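Chapter 6
Reading an Order Book

Learning goals
After this chapter you should be able to tell an order from a sale, work out a book-to-bill ratio, and read a contract announcement without getting carried away by the big number at the top.

Picture a Sunday evening at a company called Drilport, a maker of pump housings. Vandana Rathore, the finance director, has a signed contract in her inbox. A customer, Zavetti, has agreed to buy 2,603 housings over four years. Everyone is thrilled, and they should be! But how much has Drilport earned so far? Nothing at all. Not one housing has left the building, and the sales line in the accounts looks the same as it did on Friday.

That gap between winning work and earning money from it is what this chapter is about, and I think it is one of the most enjoyable puzzles in business reporting. Once you learn to spot it, you will see it in the news every week.

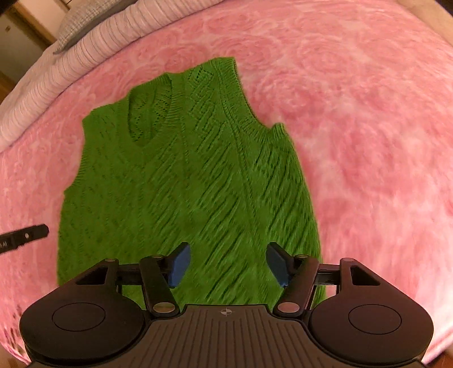
We will start with three words that people mix up all the time. An order is a customer's firm promise to buy. Revenue is what the company records when it delivers. Cash is what lands in the bank, which may be before delivery (a deposit) or long after it (a slow payer). A single contract can touch all three in different months, or even different years, and a good deal of trouble comes from treating them as one thing.

The order book, also called the backlog, is the total of firm orders still waiting to be delivered. It goes up when a contract is signed and down when goods go out of the door. Suppose Drilport begins the year with 946 housings on order, takes new orders for 711 and delivers 700. The closing order book is 946 plus 711 minus 700, or 957 housings. Try it on paper, because you will use this sum in every section that follows.

Now divide new orders by deliveries: 711 over 700 gives a little under 1.02. This is the book-to-bill ratio. Above one, the backlog is growing. Below one, the company is eating into it. Such a small sum, and it tells you so much!

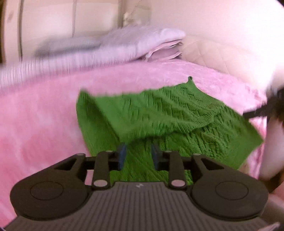

Of course, a growing backlog can also be a warning. Perhaps the factory can't keep up, or a supplier has let it down. In Section 6.3 we follow Ekaette Akande, a plant manager at Ruto, through a year when orders doubled and profit fell, and you will see exactly where the money went.

Section 6.4 turns to contract extensions, where the price per unit often changes along with the end date. Section 6.5 looks at cancellation clauses, with two short cases from Sachdeva.

Key terms: order, revenue, backlog, book-to-bill ratio, firm order, option, extension

Before you read on
Find a recent contract announcement from any listed manufacturer. Write down the headline value, the number of years it covers and whether the customer is named. Keep your notes handy for Section 6.1.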